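Trondeo tabletop arm kit, trial unit: my walk-round before we say yes or no
Plano shop, March

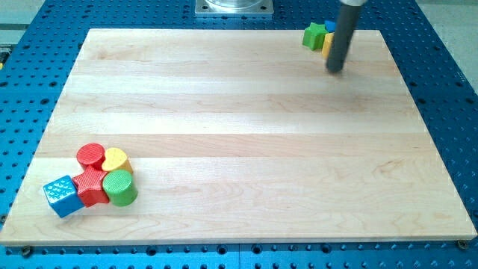 I went through this one slowly, coffee in hand, because the last kit we tried (Fairweather, never again!) shook itself off its base.

Base plate bolts: OK. Went round them all with the hex key and nothing moved.

Maple board: OK. Bolted down at the near corners, and I leaned on it pretty hard. I'd still like a spare.

Rod tool and collar: OK, but check again after 41 hours. The manual says 70, which seems long to me.

Toy blocks: OK. No cracks or sharp bits. The kids' shapes are great for this, cheap and easy to spot from across the shop!

E-stop: FAIL. Works fine, but it's a long reach from the operator's side. Stadthorpe sells a longer cable, so I've asked for that.

Speed limit: OK at setting 3. Please don't go higher until the cable's here.

Price: nearly $2,000 with the service plan. I'd buy it, once the e-stop is sorted. Recheck due before the trial ends.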